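Grerneck Community Kitchen, self-inspection checklist with comments
Inspection date: 18/08/2019
Done by: Romana Kadlec
Copy to: Miroslava Štěpánek, Procházka Property office

Marks: OK, FIX, WATCH. Comments after each one. Anything marked FIX needs initials when its done.

1. ENTRANCE AND EXITS

Front door opens freely, closes by itself: OK
Back door clear inside and out: FIX. Flour delivery stacked against it again, second time this summer. Moved it while I was there. Needs a floor marking or a sign, preferably both.
Exit light, back hall: OK. Held test button 20 seconds, stayed lit.
Exit light, front: WATCH. Lit but dim. Battery is the original one I think.
Mat at front door flat: FIX. Corner curls up. Tape is not a repair. Replace.

2. FIRE

Extinguisher by range, gauge in green, pin in, tag current: OK
Extinguisher in hall: FIX. Gauge fine, tag runs out in September. Book both together so we only pay one call-out. Last bill was 300 and half of that was the van showing up.
Fire blanket on hook: OK. Box lid is stiff, try it yourself before you need it.
Hood filters: FIX. Greasy on the left two. The Monday sheet is signed but I don't see how. Soak and rinse, all of them, not just the ones you can reach.
Gas shutoff labeled and reachable: OK. Label is fading, redo in marker.
Smoke alarm, dry store: OK

3. FRIDGES AND FREEZERS

Tall fridge, 38 F on the inside thermometer: OK
Drawer fridge, 40 F: WATCH. Right at the limit. Checked twice, same reading both times. Door seal has crumbs in it, cleaned. If it reads 41 or over on the next check call Drekurel, number is on the side of the unit.
Chest freezer, 0 F: OK. Frost building up at the hinge end, defrost before the fall classes start.
Temperature log filled in: FIX. Four blanks since the last inspection. A blank counts as a fail if the county looks at it. Write the number down even if you think somebody else did.
Raw meat on bottom shelf: OK
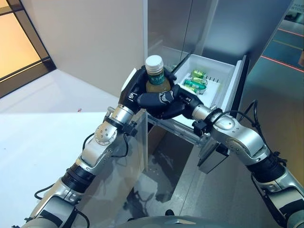
Labels and dates: FIX. Renters' food goes in with a name and a date on masking tape, every item, no exceptions for drinks. A factory label doesn't count, in English or in Chinese like the green one on the tea-colored drink with the white screw cap. It tells us what the thing is, not who it belongs to or when it went in. Found two tubs of sauce with no tape at all and one with a date but no name. Tossed all three. Tape and marker are now on a string by the fridge, please don't walk off with the marker.

4. SINKS AND HANDWASHING

Hot water at hand sink inside a minute: OK
Soap and paper towels: OK. Last roll of towels though, reorder.
Hand sink used only for hands: FIX. Coffee grounds in the drain. There is a sign. There is a big sign.
Three-compartment sink, stoppers present: FIX. Middle one missing, somebody has been using a saucer.
Sanitizer test strips: OK. In date. Bucket tested within range.
Leak under prep sink: WATCH. Damp ring on the cabinet floor. Put a dry paper towel under the trap to see if it marks.

5. KNIVES AND SMALL MACHINES

Knives on the rack, points down: OK
Slicer guard in place, unplugged when not in use: OK
Stand mixer cord: FIX. Outer cover split near the plug. Tagged DO NOT USE and put in the office. Do not take it back out for "just one batch." Miroslava, Kitness quoted 500 for a new mixer, or we get the cord replaced. I'd get the cord replaced.
Blender lids match blenders: WATCH. Sort of.

6. FLOORS AND STORAGE

Floor dry, no cracked tiles: FIX. One cracked tile by the dish area, edge is sharp. Covered for now.
Food stored off the floor: FIX. See flour, above. Also onions.
Chemicals away from food: OK
Mop head: FIX. Smells. Hang it up after use, it never dries sitting in the bucket.
Light covers: WATCH. One over the prep table is loose on its left clip.
Signs of pests: none seen. Traps checked, empty. Gap under back door still needs a sweep strip, carried over from last time and the time before.

7. FIRST AID

Kit on wall, seal intact: OK
Blue bandages: FIX. Nearly out.
Burn gel in date: OK
Emergency numbers posted: FIX. Still the old Procházka office number. New sheet printed, needs putting up.

COSTS SO FAR THIS YEAR

Repairs and servicing come to 1,389 before the extinguishers and the mixer. Receipts in the blue folder, except the plumber's, which I am stil chasing.

DO FIRST
Back door clear. Mixer stays out of use. Cracked tile. Temperature log.

Miroslava, please initial the FIX items as they get closed and leave the sheet on the clipboard, not in the drawer. R.K.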